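Half past one in the afternoon and I've only just had breakfast, which says a lot about this morning. I got in early to look at the overnight runs on the kitchen sim, feeling very pleased with myself, and 14 out of 100 had died on a joint limit fault. Same fault every time! The arm goes out over the sink, the elbow tries to fold further than it can, and the controller throws its hands up and stops dead.

I blamed the planner first (I always blame the planner). Then I blamed the Tornero update and spent 40 minutes rolling it back, and of course it made no difference at all. Put it back again. Tea.

Then I finally opened the arm's settings file and there it was, one elbow limit typed in with the wrong sign. By me, in August. I went a bit cold, to be fair, as the same file gets copied over to the real arm at Dondach next month, and a wrong limit there means a bent wrist or somebody's fingers.

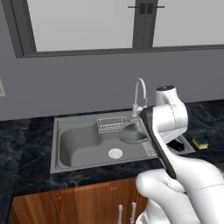 Sink view in the sim, arm reaching over from the right.

Fixed the sign and set off 3 short runs, all clean so far. I've also put a check in so that Policarpio won't load a file with a limit back to front. The full batch goes on again tonight, and I still need to own up about the August thing in the log.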